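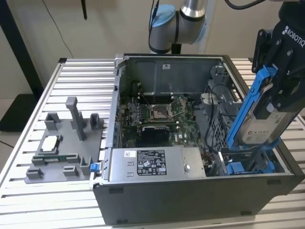

Flaser Publishes Results of Gripper and Wrist Camera Comparison for Desktop Computer Disassembly

October | Flaser Press Office

Home | Products | News | Careers | Contact

14 shares | 2 comments

Flaser today released the results of a comparison of two gripper finger sets and two wrist camera positions, carried out on service work inside desktop computer towers. The tests were run with integration partner Rernov and cover removal and reinsertion of hard drives in plastic carriers, with handling of memory modules and processors as secondary tasks.

The comparison used a two-arm cell on an extrusion bench. Each finger set completed 500 carrier cycles. A cycle consists of approach, grasp, extraction, a hold above the cage, reinsertion and release. Both sets ran on the same arms and with the same controller, the Calado motion unit, at firmware defaults. Grip force was limited to 60 newtons for all carrier tasks.

Set A is a flat steel finger with a machined face. Set B uses the same finger blank with a shallow relief at the tip. Set B released the carrier cleanly on more cycles than Set A and needed fewer corrective moves at the mouth of the cage. Set A held the drive at a more repeatable angle during the hold phase. Rernov recommends Set B for mixed service work and Set A where the drive is passed on to a scanner or second fixture.
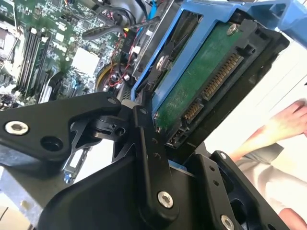 Flaser Technical News, Issue 6

Camera position had a larger effect on the results than finger geometry. With the camera mounted close to the finger pivots, the connector end of a tilted drive could be inspected without moving the second arm. The higher position gave a wider view of the cage, but cables crossing the opening produced more false edges in the carrier detector. Raising the exposure improved detection inside the chassis and washed out the area beyond it.

Parts handling was tested with a printed fixture placed beside the tower. The fixture has a recess for the processor and slotted clips for a memory module, so both parts are presented at a known height and orientation. 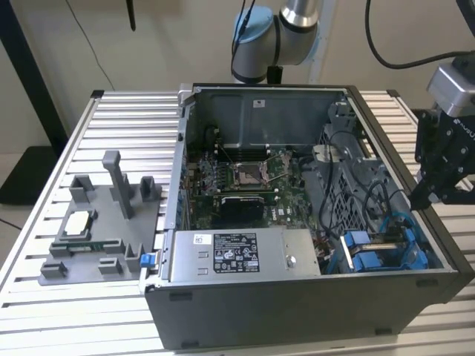 Data Set and Controller Settings

Flaser will supply the recordings from the comparison to licensed users of its Grisano test software. The package contains 4000 labeled grasps, joint and force logs at full rate, and synchronized video from the fixed and wrist cameras. Grasps are labeled by finger set, camera position, target part and outcome. Failed attempts are included and carry a separate code for slip, misalignment, cable contact or controller stop.

Cable contact was the most frequent cause of a controller stop. The default Calado threshold treats light contact with a loose cable in the same way as contact with sheet metal, and the arm halts in both cases. 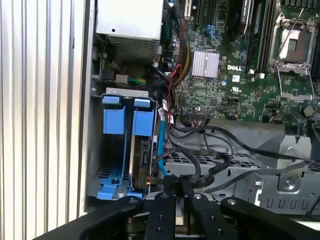
A revised profile, which raises the threshold only during the last part of the approach, removed most of these stops without an increase in carrier misalignment. The profile is included with the data set and can be loaded on existing Calado units without a hardware change.

Finger drawings for both sets, the fixture files and the full test report are available on request through the Flaser support portal. Set B fingers can be ordered separately.

About Flaser
Flaser develops end-of-arm tooling and test methods for electronics repair and recovery. Rernov designs and installs automated cells for computer refurbishment.

Previous release | Next release | All news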